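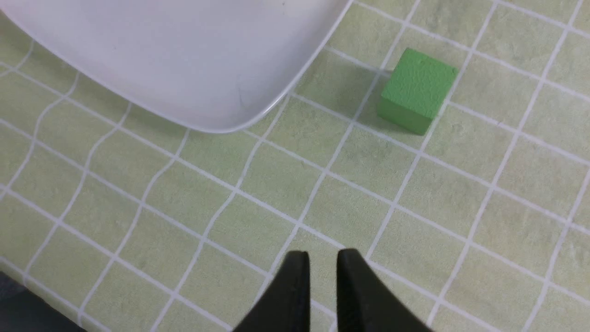 *White plate, green cloth, green cube.*

I have never trusted recipes that promise perfect steamed buns in a bamboo basket "every time." Mine stick, sag or come out gummy about as often as the shop ones do. Still, reheating buns this way beats the microwave, and the steps are short.

Set up before you boil anything. Basket, lid, plate, all within reach. Bram Van Acker swears you have to soak the basket overnight first. I tried it for a month and couldn't taste or see any difference, so I rinse mine and move on. 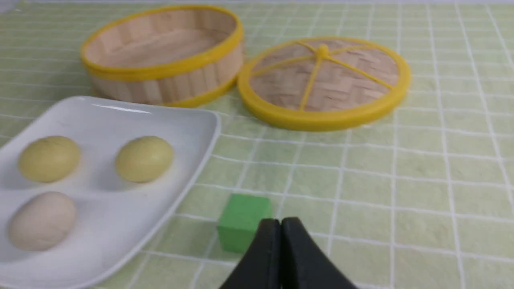

### Loading the basket

1. Put the buns on a plate first. A rim helps if they like to roll.
2. Lay the lid flat beside the basket, woven side up, so you can grab the knob quickly.
3. Move the buns over one at a time. Pinch the sides low down. Squeezing the top leaves a dent that steaming won't fix, whatever the packet says.
4. Leave a gap between them if they're raw. Cooked ones can touch, though they may tear a little when you pull them apart.

Perforated paper liners are fine. The Okero ones cost too much for paper with holes in it, and cabbage leaves do the same job.

Now clear a patch of table for the hot basket. A cloth alone is no protection, and the drips leave rings.

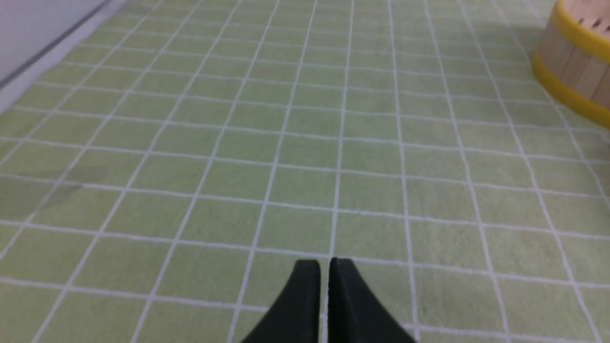
*The tile pattern, with a faint darker patch on the left.*

### Steaming

Bring 2 inches of water to a boil in a pan the basket sits on snugly. Reheating takes 6 minutes in my kitchen. Nathalie Dewulf says 10 and hers are no softer. Frozen buns need longer, and I'd check one in the middle before believing any chart.

Turn off the heat and wait a minute before lifting the lid. I doubt this stops wrinkling, but it does spare your fingers.

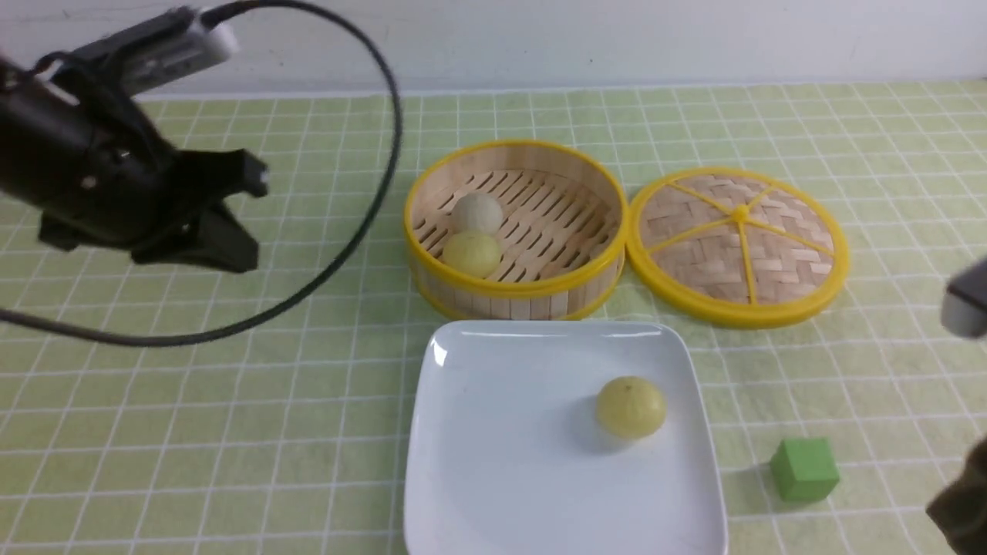 If you're only doing a couple, don't bother filling the rest of the basket. The claim that a full basket steams more evenly has never held up for me. Serve them on the plate and leave the basket and lid apart to dry, somewhere with air. A closed basket in a cupboard goes moldy, and I've yet to see a trick that gets the smell out.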